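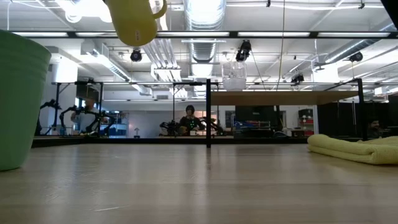

Oct 31, 2023
Bench notes, table 2, tableware and cloth set

Went through the set again with Ronaldo Fajardo before the list is reissued. Large green cup, yellow plastic pitcher, clear cylindrical container, yellow-green towel. The old list from September still calls the pitcher a jug and leaves the towel out. Corrected both.

Green cup: matte, rim slightly flared. Capacity to the brim not measured yet. Do it by weight on the small scale, three fills, and take the mean.

Pitcher: white label on the side stays on. Handle to spout measured with calipers at 21 cm, one reading only. Jocelyn Panganiban wants it repeated before the number goes in the Miranda sheet.

Clear container: hard to judge the fill level under the overhead light. Tried a strip of grey card behind it on the other bench and could read the level to the nearest 5 mm. Good enough for sorting, not for volumes. Wash by hand, no abrasive pad.

Towel: fold in half, half again, then lay flat with the rounded folds toward the middle of the table. Pile height after folding, five trials: 39 mm lowest, over 50 mm highest. Spread is too large. Suspect the second fold – my edges don't line up the way Ronaldo's do. Next round, one person folds all of them, and the pile gets 30 seconds to settle before the ruler goes on.

Tabletop: wipe along the grain, water only. Colour of the wood is close to the card we use for labels, so switch to the white ones.

To do: 12 new labels, spare towel in the same colour, ask Jocelyn where the long ruler went.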